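A garra da Broluvano
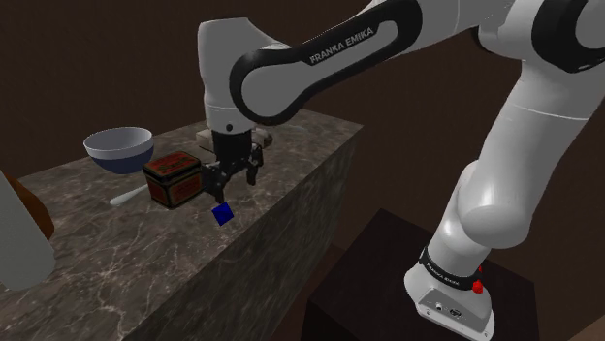

Texto de Huguette McKinnon
10 de outubro de 2019 | Contos | 2 comentários

Eu tinha apostado um almoço na garra da Broluvano, e o MacLeod, que aposta almoço até na hora em que o elevador chega, ficou com a da Sterkimar. Era simples: o mesmo braço, a mesma bancada de mármore, o mesmo cubinho azul perto da beirada, e oito tentativas para cada uma. Tudo na simulação, claro. Na vida real o Wistotitz não deixava a gente nem encostar no braço sem assinar um papel.

Wistotitz era o nome do laboratório e também, por preguiça, o nome que dávamos ao chefe. Ele gostava de bancada bagunçada. Dizia que cubo sozinho em mesa limpa qualquer um pega, e por isso mandou enfiar ali uma lata vermelha com cara de biscoito de avó, uma tigela, mais umas tralhas atrás. A lata foi ideia minha, confesso! Achei bonita. Depois passei a tarde inteira xingando a lata, porque a articulação esquerda da garra abria e ia parar quase colada nela.

A Sterkimar foi primeiro, de manhã. Dedos retos, paralelos, uma coisa meio sem graça, mas pegou seis das oito. O MacLeod anotava cada acerto num guardanapo e já ia me perguntando se eu preferia peixe ou massa (quem pagava era eu, então a pergunta era pura maldade).

Aí carreguei a minha. Garra preta, dois dedos, aquelas articulações angulosas que se abrem para os lados feito perna de caranguejo. Linda. Na primeira tentativa derrubou o cubo no chão. Na segunda também.

– Massa – disse o MacLeod.

– Cala a boca.

Na terceira eu parei tudo com a ponta do dedo esquerdo bem em cima do cubo e fiquei olhando. O outro dedo pendia lá longe, aberto, sem pressa nenhuma. Girei a câmera, aproximei, afastei. Tinha alguma coisa torta e eu não sabia o quê. Fui buscar café, voltei, e a garra continuava lá, parada, esperando, com uma paciência que me deu até vergonha.

– O centro – falei.

– Que centro?

– O centro da garra! Eu copiei o da tua. Ela está mirando como se fosse a Sterkimar, olha, é o dedo que vai no cubo, quando devia ser o vão.

O MacLeod olhou, mastigou a tampa da caneta e não disse nada, o que vindo dele é quase um discurso. Corrigi a medida, quatro centímetros de nada, e rodei de novo. Fechou. Subiu. O cubo foi junto, azulzinho, por cima da lata, por cima da tigela, e eu dei um grito tão alto que o Wistotitz apareceu na porta com o casaco já vestido.

– Quebrou?

– Pegou!

– Ah – disse ele, e foi embora para casa.

Pegou as outras cinco também. Seis de oito, empate. O MacLeod sustentou que as duas primeiras contavam, eu sustentei que erro de configuração não é erro de garra, e discutimos isso até apagarem a luz do corredor. No fim cada um pagou a sua massa.

Em julho a Sterkimar mandou uma versão nova, com dedos mais compridos. Ele já veio me perguntar se eu gosto de peixe.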